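Moneck
トップ　活動について　参加者募集　よくあるご質問　お問い合わせ

Fudik 台所の片づけ 参加者募集

Moneckでは、家庭の台所を片づける活動「Fudik」に参加してくださる方を募集しています。自分の台所を使わせてくださる方(以下「台所の方」と書きます)と、その台所へ行って一緒に片づける方(以下「手伝いの方」と書きます)の両方を探しています。どちらか一つの参加でも、両方の参加でもかまいません。

この文章は少し長いですが、申し込みの前に最後まで読んでくださるようお願いいたします。以前の募集では説明が短すぎて、当日に「思っていたことと違う」と言われたことがありました。その反省から、今回は細かいことまで書きました。

Fudikで何をするか

Fudikは、毎日使っている台所を、使っている人と一緒に片づける活動です。掃除の会社のように、換気扇を分解して洗ったり、床にワックスを塗ったりすることはしません。私たちがするのは、もっと小さい仕事です。たとえば次のようなことです。

・たまった包装や空き容器を、その地域の決まりに合わせて分ける
・ごみ箱の袋を替えて、袋の置き場所を決める
・カウンターの上に出ている鍋や皿を、使う順番を考えて置き直す
・調味料のびんを確かめて、中身が残っていないものを洗って出す
・買い物袋や紙の箱を、とっておくものと出すものに分ける
・ふきんを洗濯するものと、まだ使うものに分ける
・冷蔵庫の中を見て、早く食べるものを前に出す

一回の作業は2時間です。全部の項目をする必要はありません。台所の方が最初に「今日はここをしたい」と言ってくださったところから始めて、時間になったら途中でも終わります。途中で終わった場合に困らないように、引き出しの中身を一度に全部出すやり方はしていません。引き出しは一つ開けて、終わったら閉めて、それから次へ進みます。

片づけの終わりに、どこに何を置いたかを紙に書いて、台所の方にお渡しします。この紙を私たちは「置き場所メモ」と呼んでいます。絵が得意な方は絵で、字のほうがよい方は字で書いてください。冷蔵庫にはってくださるお宅が多いので、はがきより少し大きい紙を使っています。

どうして台所なのか

Moneckは、はじめは引っ越しのときの荷物の相談を受けていました。箱をいくつ用意すればよいか、割れるものはどう包むか、というような相談です。そのうちに、相談の内容がだんだん台所に集まってきました。服や本は自分で決められるけれど、台所のものは家族みんなが使うので、一人で決めるのが難しいという話をよく聞きました。

たとえば、大きい鍋があります。一年に何回かしか使いませんが、親せきが来るときにはどうしても必要です。押し入れに入れると出すのが大変で、コンロの上に置いたままにすると毎日の料理のじゃまになります。このような鍋について、正しい答えは一つではないと私たちは考えています。そのお宅の人が、どのくらい背が高いか、どの手をよく使うか、だれが一番早く起きるか、そういうことで答えが変わります。ですから、事務所で表を作って送るよりも、台所に立って一緒に考えるほうがよいと思い、Fudikを始めました。

この活動に登録してくださった家庭は、900を超えました。そのうち、今回の募集で訪問する予定の台所は46軒です。すでに登録している方も、もう一度申し込むことができます。前に片づけたところがまた元に戻ってしまった、という理由での申し込みも歓迎します。私たちのスタッフの家も、よく元に戻ります。

募集する方(一) 台所の方

次の条件に合う方を募集します。

・自分または家族が、週に何回か料理をしている台所があること
・作業のあいだ、台所を使う人が一人以上いっしょにいられること
・ものの置き場所を変えることについて、同じ家に住む方が賛成していること
・借りている家の場合は、壁や棚に穴をあける作業ができないことを理解していただけること

台所の大きさは問いません。流しとコンロが一つずつの小さい台所でも、家族が何人も立てる広い台所でも同じように申し込めます。新しい台所か古い台所かも関係がありません。ただし、工事の途中で水やガスが使えない台所は、工事が終わってからお申し込みください。

三つめの条件は、特に大切にしています。以前、お母さまが申し込まれて、お父さまが何も聞いていなかったお宅がありました。お父さまが長く使っていた中華包丁の場所が変わって、その夜に少し困ったことになったそうです。いまは申し込みの紙に、同じ家に住む方の名前を書く欄があります。小さいお子さんの名前は書かなくてもかまいません。

募集する方(二) 手伝いの方

手伝いの方には、次のことをお願いしたいと思います。

・十八歳以上で、立って行う作業ができること
・よその家のものを、ていねいに扱えること
・捨てるかどうかを、自分で決めないこと
・見たものについて、外で話さないこと
・簡単な日本語で会話ができること

資格や経験はいりません。料理が上手である必要もありません。いま活動している方の中には、飲食店で働いていた方、学生の方、子どもが大きくなって時間ができた方などがいます。日本語が母語でない方もたくさんいます。この募集の文章を書いている私も、日本語は大人になってから勉強しました。言葉が足りないときは、ものを手に持って「これは、どこですか」と聞けば、だいたい通じます。

「捨てるかどうかを、自分で決めない」というのは、きびしく守っていただいています。へこんだ缶のふたでも、色の変わったしゃもじでも、そのお宅では大事な道具であることがあります。迷ったものは「相談の箱」に入れて、最後に台所の方と一緒に見ます。箱の中のものが全部もとの場所に戻ることもありますが、それで問題ありません。

反対に、手伝いの方からの提案は遠慮なくしてください。「このざるは流しの下より、上の棚のほうが取りやすいと思います」というような、具体的な言い方が喜ばれます。「ものが多いですね」「うちではこうしています」という言い方は、聞く人によっては苦しくなりますので、しないようにお願いします。

謝礼と費用

手伝いの方には、一回の訪問につき3000円をお渡しします。交通費は別に、実際にかかった金額をお支払いします。車で来る場合の駐車場代については、先に事務所へ連絡をください。連絡がなかった場合は、お支払いできないことがあります。

台所の方は無料です。ごみ袋と、置き場所メモの紙はこちらで用意します。収納の箱やかごを買っていただくこともありません。もし途中で「かごがあったら便利だ」という話になったときは、まず家の中にある空き箱で試します。空き箱で二週間ほど使ってみて、よければ自分で買ってください、とお伝えしています。店や商品のおすすめはしません。

お茶やお菓子の用意もいりません。暑い季節には、手伝いの方は自分の飲み物を持っていきます。それでもすすめられることがありますが、一杯いただくかどうかは、そのときの気持ちで決めてください。おみやげは、お断りすることになっています。

当日の流れ

午前の訪問は十時から、午後の訪問は十四時からです。夕方の時間は、料理の準備と重なりますので行いません。

はじめに、玄関であいさつをして、手を洗わせていただきます。エプロンと上ばきは手伝いの方が持っていきます。次に、台所の方から話を聞きます。毎日の料理でどこに立つか、何を取りに行くときに面倒か、さわってほしくないものはどれか、この三つは必ず聞きます。さわってほしくないものには、小さい布をかけておきます。薬、お金の入った缶、仏さまや神さまに供える器などは、はじめから別の部屋へ移しておくと安心です。

作業は、ごみ箱から始めます。ごみ箱がいっぱいのままだと、分けたものを置くところがなくなり、床に袋が増えていきます。床に袋が増えると、足もとがあぶないです。最初に袋を替えて、立ったまま手が届くところにごみ箱を置きます。低い台や腰かけの上にのせるお宅もあります。そのときは、ゆれないことを手で押して確かめてから使ってください。

次に、カウンターの上を見ます。コンロの近くは、火を使う場所ですので、紙の箱や袋やふきんを近くに置かないようにします。コンロの上の鍋は、中に料理が入っているかどうか、台所の方に聞いてからふたを開けます。熱いかもしれませんので、素手でさわらないでください。

カウンターが終わったら、時間を見て、棚か冷蔵庫のどちらかへ進みます。両方をする日はほとんどありません。冷蔵庫を選んだ場合は、ドアを長く開けないように、一段ずつ行います。

最後に置き場所メモを書いて、台所の方と一緒に読みます。読みながら「やはりこれは前の場所がよい」と言われたら、すぐに戻します。ごみは、その日に出せるものだけ手伝いの方が集積所まで運びます。出せない日のものは、袋に中身の名前を書いて、台所の方の決めた場所に置いて帰ります。

分け方の練習会

手伝いの方には、はじめての訪問の前に一回、練習会に参加していただきます。場所はKrishnanの一階にある調理室です。練習会では、ごみの分け方、割れたものの包み方、重いものの持ち方、それから話の聞き方を練習します。

ごみの分け方は、住んでいる町によって違います。同じ弁当の容器でも、隣の町では別の袋に入れることがあります。私も前に住んでいた町の方法で覚えていたので、何回も間違えました。練習会では、訪問する町の分別表を配ります。表の漢字にはふりがなを付けてあります。英語、中国語、ベトナム語、ポルトガル語の表もありますので、必要な方は申し込みのときに書いてください。

間違いが多いのは次のようなものです。

・紙に見えて、内側に銀色の膜がある包装
・ふたと本体の材料が違う容器
・油やたれが残っている袋
・保冷剤と乾燥剤
・びんの口に残る小さいプラスチックの輪

油やたれが残っている袋は、少ない水ですすいで、落ちなければ燃えるごみに入れる町が多いです。ただし、これも町によって違いますので、当日の表を見てください。覚えていなくてもよいので、見て確かめる習慣をお願いします。

練習会にも謝礼をお渡しします。金額は訪問と同じです。練習会に出てみて、自分には合わないと思ったら、そこで終わりにしてもかまいません。その場合も謝礼はお渡しします。

片づいていなくてよいです

台所の方からいちばん多く聞かれるのは「来てもらう前に、どこまで片づけておけばよいですか」という質問です。答えは、そのままで、です。先に片づけてしまうと、毎日どこにものが集まるのかが分からなくなります。ごみ箱が包装でいっぱいでも、コンロに中華鍋が出たままでも、オーブンの取っ手に布がかかっていても、そのままでお待ちください。戸棚にはったお祝いのシールや、冷蔵庫の磁石なども、はがさなくて大丈夫です。そういうものは片づけの相手ではありませんので、私たちは動かしません。

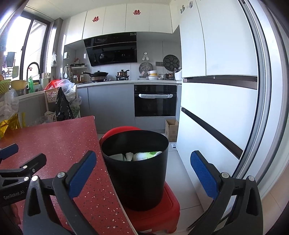

申し込みの方法

申し込みは、Vakicoの受付フォームからお願いいたします。Vakicoは、Moneckが使っている予約のページです。はじめての方は登録が必要ですが、電話番号だけで登録できます。フォームがうまく動かないときは、事務所に電話をくださるか、Krishnanの受付に置いてある紙の申込書を使ってください。紙の申込書は、受付の横の青い箱に入れてください。

フォームに書いていただくことは、次のとおりです。

・名前、連絡先、住んでいる町
・台所の方、手伝いの方、両方のどれを希望するか
・来てほしい時間、または行くことができる時間(午前、午後)
・同じ家に住む方の名前(台所の方だけ)
・困っていることを一つか二つ(台所の方だけ)
・アレルギーや、苦手な動物(両方の方)
・必要な言葉の分別表(手伝いの方だけ)

「困っていること」は短い文で十分です。「しょうゆを取るたびに、前の油をどける」「米びつのふたが重い」「流しの前に立つと、後ろの人が通れない」など、これまでにいただいた文は、どれも短くてよく分かりました。長く書きたい方は長く書いてもかまいません。全部読みます。

締め切りは二月の終わりです。訪問は三月から始めて、六月までに終える予定です。申し込みが多い場合は、はじめての方を先にいたします。結果は、申し込んだ方全員にお知らせします。お断りする場合にも必ず連絡しますので、少しお待ちください。

組み合わせの決め方

一つの台所に行く手伝いの方は、二人です。一人が台所の方の話を聞きながら作業をして、もう一人がごみと置き場所メモを受け持ちます。はじめての方は、経験のある方と組みます。

同じ町に住む人同士は、なるべく組み合わせないようにしています。スーパーで会ったときに気まずい、という意見があったからです。逆に、知っている人に来てほしいという希望もありますので、その場合はフォームの最後の欄に書いてください。女性だけ、男性だけという希望も書くことができます。理由は書かなくてよいです。

約束していただくこと

参加する方全員に、次のことを約束していただきます。

・台所のようすや、家の中で見たものを、インターネットや友だちとの話に出さないこと
・許可なく写真をとらないこと
・台所以外の部屋の戸を開けないこと
・連絡先を個人でやりとりしないこと
・体の調子が悪いときは、無理をしないで休むこと

当日の朝に休むことになっても、怒ったりしません。電話を一本ください。朝八時から事務所に人がいます。代わりの人が見つからないときは、訪問の日を変えます。

ものがこわれた場合は、かくさずにすぐ台所の方に話して、そのあと事務所にも電話をください。活動中の事故やけが、ものの破損については、Moneckが保険に入っています。手伝いの方が自分でお金を払うことはありません。ただ、形見の茶わんのように、お金では戻せないものもあります。そういうものがある台所の方は、作業の前に別の部屋へ移してください。

よくあるご質問

家族が家にいる日でもよいですか。
よいです。家族が途中で台所に入ってきて、冷蔵庫から飲み物を出したりするほうが、動きがよく分かって助かります。

猫がいます。
猫が苦手な手伝いの方もいますので、申し込みのときに書いてください。作業のあいだは、できれば別の部屋にいてもらってください。袋の中に入ってしまうことがあります。

子どもを連れて手伝いに行くことはできますか。
申し訳ありませんが、できません。包丁や割れものがある場所ですので、大人だけでお願いしています。練習会のときは、Krishnanの二階の部屋で遊んで待つことができます。

一回では終わらないと思います。
続けて申し込むことができます。ただ、一回めのあと、少なくとも一か月はそのまま暮らしてみてください。暮らしてみると、次にしたいところが変わることが多いです。

重い冷蔵庫や棚を動かしてもらえますか。
動かしません。床に傷がつくことがあり、腰を痛める人もいます。冷蔵庫のうしろに何か落ちている場合は、長い棒で取れるところまでお手伝いします。

宗教や体の理由で、一緒にしてはいけない食器や食べ物があります。
先に教えてください。食器を分ける、別のふきんを使う、さわらないようにするなど、その家の決まりのとおりにします。決まりを説明する紙があれば、練習会で読むこともできます。

置き場所メモは、日本語でないといけませんか。
台所の方が読める言葉なら何でもよいです。二つの言葉で書いてあるメモもあります。

手伝いの方の服装に決まりはありますか。
動きやすくて、よごれてもよい服で来てください。長い首飾りや、ゆれる耳飾りは外してください。香りの強いものもつけないようにお願いします。

お問い合わせ

Moneck Fudik係
受付時間は朝八時から夕方五時までです。お昼の十二時から一時は、電話に出られないことがあります。留守番電話に名前と番号を入れてくだされば、こちらからかけ直します。ゆっくり話してほしい方は、はじめにそう言ってください。

見学だけの方も、練習会の日にKrishnanの調理室へ来ることができます。見学の場合、申し込みはいりませんが、謝礼はありません。入口で靴をぬいで、スリッパにはきかえてお入りください。

関連するページ
置き場所メモの書き方
町ごとの分別表
Vakico受付フォームの使い方
Krishnanへの行き方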